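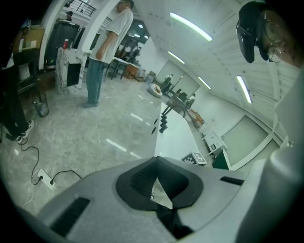 Ground Floor Lobby: Cords, Bins and the Front Counter

The lobby at Mulligan House gets more use in December than in any other month, and this year's bookings already run past the holidays. A few things have changed on the ground floor, and a few old rules need repeating.

Floor power. There are not enough wall outlets near the counter for everyone who wants one, so power strips on the floor are allowed during booked hours. Please run cords along the wall side where you can. If a cord has to cross open floor, tape it down flat at both ends and once in the middle. Tape is in the top drawer at the counter. Use the cloth kind, which peels off the polished floor without leaving glue behind. The clear packing tape does leave glue, and it took most of a Wednesday morning to get the last of it up. One strip per booking, and no plugging one strip into another.

Floor cleaning. The lobby floor is now cleaned twice a week by Ratberg, the same firm that does the stairs. The two visits cost us $465 a month together. They come before 8 a.m. and need the floor clear, so anything left standing on it overnight will be moved to the side wall. Shoes are fine in the lobby. Dragging things is not. The veining in the floor hides small scratches well, but under the ceiling lights they show up as dull lines, and there are several new ones between the entrance and the counter. Felt pads for table and chair legs are free from the office.

Bins. The small waste bins are for paper and wrappers. They have no lids and thin liners, and a half-full coffee poured into one ends up on the floor. Empty your drinks in the kitchen sink first. If a bin is full before your booking ends, tie the liner and take it to the back door, where the large containers are. Fresh liners are kept under the kitchen sink.

The counter. Cups are welcome on the counter as long as they go back to the kitchen at the end of the day. The front desk washed 18 of them after the last open day, and three more were found later on the balcony. The counter top stains if coffee or tea sits on it, so wipe up rings with a damp cloth right away. Do not use the lemon spray on it. Please do not lean bags or boards against the display on the front of the counter either.

Boxes. The side table near the counter is the drop-off point for small deliveries. A box can stay there for two working days. After that it goes to the storage room, and you will need to ask for the key. Write your name and booking number on the side of the box, in marker - not on the lid, where the next box will cover it. Large deliveries go straight to the loading door and should not come through the lobby at all.

The balcony. People on the upper level can hear nearly everything said below, and the reverse is also true. If you are taking a call up there, step back into the hallway. Nothing should be set on or hung over the railing, and that includes coats.

Questions about any of this can go to Vlastimil Kollár in the ground floor office. He also has the booking sheet for January, which still has openings on most afternoons. The Lornlow Room is closed for painting until further notice, and groups that normally meet there have been moved to the second floor.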